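Deststead College Robotics Club forum > Projects > Pick and place: how many demos is enough?

mangundap_mo
Right, opening a thread so we stop arguing about this in the corridor. Our group has 175 demos recorded for the sorting task and the arm still dithers whenever it gets near the paper. It picks up the red thing fine, carries it over, then hangs there like it's forgotten why it came into the room. Do we just record more? The Idska lot told me they did 900 before the regional and I nearly cried into my tea.

pelican88
900 sounds like a brag to me. Were they all good ones? We had 716 last year and threw out a huge pile because two of us were doing the grab completely differently. I come in from the side, Jas comes in from the top, and the poor model split the difference and knocked everything on the floor.

mangundap_mo
Ha, that might be us. There are four of us taking turns and I've never once checked how the others hold it.

Samran Suksawat
I was on the gripper for most of the afternoon session so I'll say how I've been doing it and you lot can tell me off. I start low, with the fingers open and the tips just over the table, and I try to have the red puck and the white paper both in view before I move at all. Then it's forward slowly, close, lift, across, down. If I rush the first bit the footage is mush and I bin it. 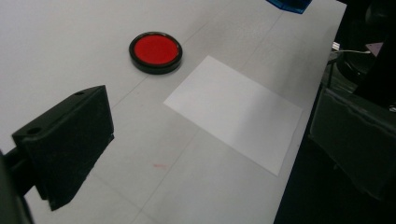 The bit I'm not sure about is the paper. It's white on a white table, and although I can see the edges perfectly well with my own eyes, I do wonder what the model makes of it. I'd love to try a coloured sheet for one batch, same moves, same everything, and see if the dithering stops. I can do 70 in an evening if somebody else does the labelling (please, somebody else do the labelling).

pelican88
Don't change the paper! The rules for the June round say white target on a light surface, so you'd be training on something you won't meet on the day. I'd move the paper more instead. Different angles, nearer the edge, further back.

kettle_on
Disagree with pelican, sorry. Samran's not saying use it for the final run, he's saying use it to find out what's wrong. If it dithers with a green sheet as well then it isn't the contrast and you can stop fretting about it. One evening. Worth it.

pelican88
One evening plus the labelling plus the training run, and the Neveo machine is booked solid till half term. I know how these evenings go.

kettle_on
I'll do the labelling then. There, sorted.

mangundap_mo
You're a saint. Samran, do you ever put the puck in the same spot twice? I watched a few of mine back and I'd basically been putting it down in one place every time, because that's where my hand goes. Felt a right wally.

Samran Suksawat
I try to shuffle it each go, but yes, I drift too. I've started using the seam in the tabletop as a guide, a few goes on one side of it and a few on the other. It's not very scientific but it stops me getting lazy.

jas_from_b12
Hi, I am the Jas who comes in from the top and I would like it noted that coming in from the top is BETTER. Less chance of shoving the puck along the table.

pelican88
It's fine for the puck. It was rubbish for the flat parts and you know it.

jas_from_b12
We didn't have flat parts in that task??

pelican88
The second task, with the washers.

jas_from_b12
Oh. Yes, all right, the washers were bad.

mangundap_mo
So for now everyone does it Samran's way, low start and slow forward, and we move the paper about more. Samran does the coloured batch if kettle_on is really up for the labels. I'll go through the 175 tonight and chuck anything that looks like a different style. Can people please put their initials in the notes column from now on, I've got a whole folder with no idea who did what.

kettle_on
The folder called "new new" is mine. Sorry.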